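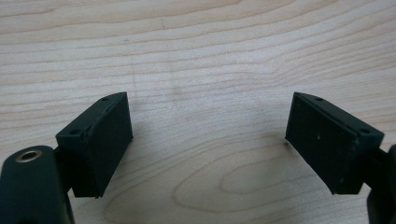
*Fingers open over the table, two screw holes along the top of each.*

The hand-held gripper is on its second set of fingers. The first set had narrow pads and a single fixing screw, and the screw became a pivot as soon as anything heavier than a mug was lifted. Two screws per finger fixed that. The file is still called Tivus, after a much earlier version that shared no parts with this one.

Pads and links are printed. I left the contact faces flat and unsanded, layer lines and all, and the grip on cardboard and soft plastics is good enough. The seam between pad and top ledge came out rough. I ran a knife along it, which made it worse in places, and left it there. It doesn't touch the work.

## Pivots

The links originally turned directly on the screws. After 100 cycles there was play you could feel at the fingertips, and by the end of the second evening the jaws no longer closed square. Alfredo Soriano had a bag of small bushings left over from a job at Escombe and let me have enough for the whole linkage. They are pressed into the rounded ends of the links with a bench vice and a scrap block.

The holes need to be printed slightly under size and reamed. I tried printing to size first. Two links split along the layers and the third held the bushing at a visible angle.

So far the count stands at 728 cycles by hand, noted in pencil. The target is 2000 before I change anything else.

## Thin metal rims

Boxes and bottles are easy. The harder case is a bowl with a rolled rim, where one side of the gripper has to go inside and the contact is a line instead of a face. I've been using a stainless one with 304 stamped in the bottom. It is polished, so the pads have little to bite on, and tilting it on edge puts a twisting load through the links that a straight lift never does.

With the old screws as pivots, the bowl rotated in the jaws every time. With bushings it rotates less. The remaining slip is at the pad, and Costel Stojanovska thinks a strip of thin rubber would cure it. I'd like the cycle count finished first, so that only one thing changes at a time.

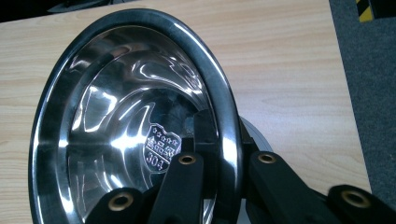 ## To do

- Reprint the left finger with a fillet at the ledge seam.
- Finish the 2000 cycles and measure play at the tips.
- Rubber on one pad only, then compare.
- Return the reamer to Alfredo before April.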